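About Clernden

Clernden was started by Dezső Kozma in a spare bedroom with one sewing machine. We make bedding for homes and guest houses - duvet covers, pillowcases and flat sheets, mostly in checks and plaids. Our workroom now ships almost 300 orders a month.

Dezső Bakos runs cutting and handles repairs. Send him a torn cover and he will quote you a price before he starts.

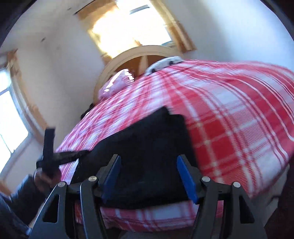
Every new pattern goes on a bed at home before we sell it. The Vida range is back in stock in July. Orders over $70 ship free.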